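Wevatton Angling and Waterside Users' Forum
Access and Parking

Thread: Closure of the lower field track

Mieke Visser
1 July 2024
Members are advised that the lower field track at Tudberg will be closed to vehicles from October until further notice. The landowner has asked that all cars be left at the top gate. The walk to the first peg is 489 metres by the hedge path. Permit holders should carry their permits with them, as before.

T_Doherty
I wish to record an objection. The track was passable throughout last winter for anyone who took reasonable care. Several older members cannot carry tackle that distance, and they pay the same fee as everyone else.

Lies Vandenberghe
With respect to Mr Doherty, the track was not passable. I counted 24 separate ruts between the gate and the willow when I walked it in spring, and the repair bill came to 557 pounds. That sum was met from permit income.

T_Doherty
The ruts were made by the tractor. I have said so before — twice, in writing.

Emese Nyitrai
May I ask whether a drop-off period could be considered? At Lodhi, members may drive down before eight in the morning, unload, and return to the top gate. I have no strong view on the closure itself, but the matter of tackle ought to be settled before the autumn.
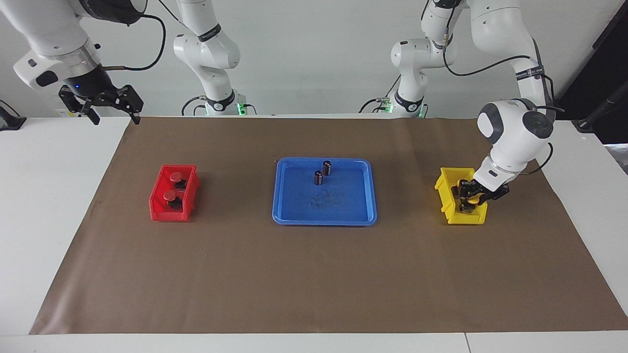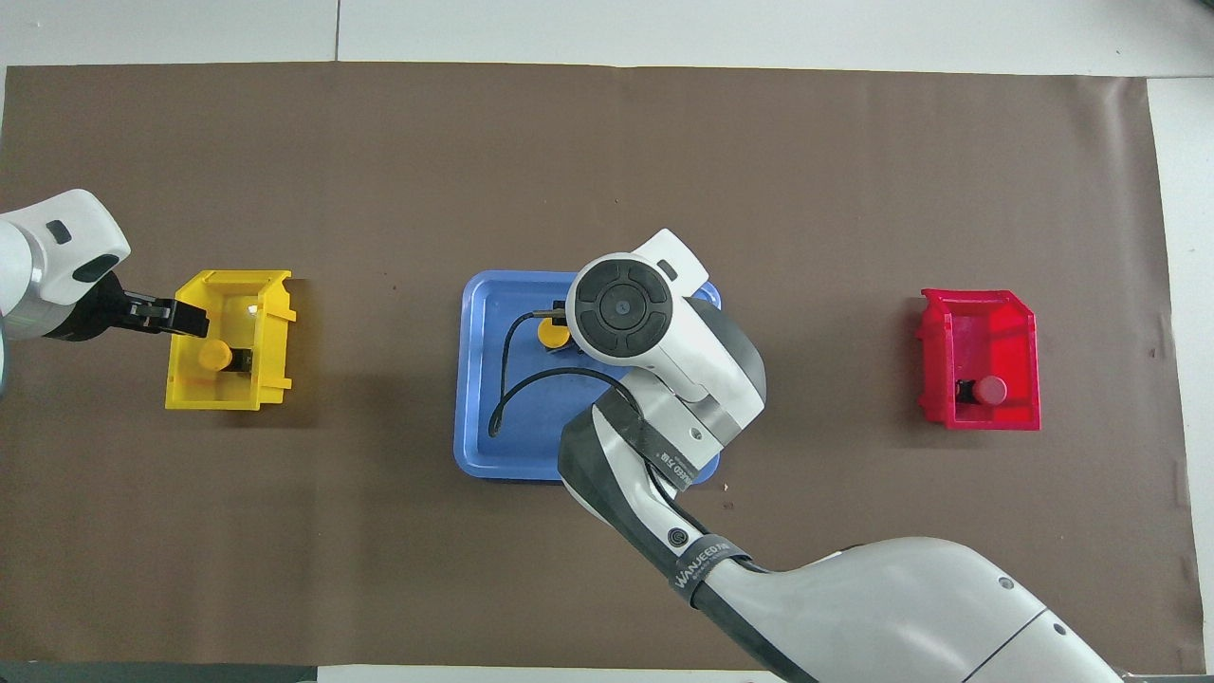 I would add that the Lodhi arrangement is suspended whenever the river is above the lower mark on the bridge. Their bailiff puts a board out at the gate.

Toon Visser
A drop-off period would not help. The ground is at its softest in the early morning, and one car stuck below the bend blocks the path for everybody.

Mieke Visser
The suggestion has been noted and will be put to the landowner. Mr Doherty's letters are on file. Members with a blue badge should write to me, giving their registration number, and each request will be looked at separately.

T_Doherty
Thank you. I maintain my objection as regards the tractor.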